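Gukitz Opens Cable Sorting Room in Ojeda

OJEDA - Gukitz will open a sorting room for used cables and cords this December. Residents and small offices can drop off tangled leads, chargers and thin wire every Thursday until 4 p.m.

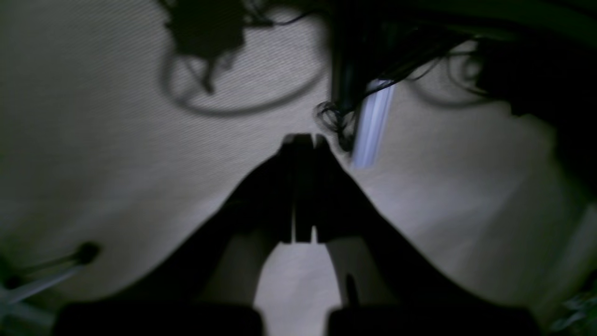
Bundles are pulled apart, labeled and stored by length. Usable cables go to local schools - the rest is sent to Urkon for recycling. The company expects to handle roughly 4,000 cables in the first year.

Drop-off is free. Loads of more than 200 cables should be booked ahead at the Gukitz front desk.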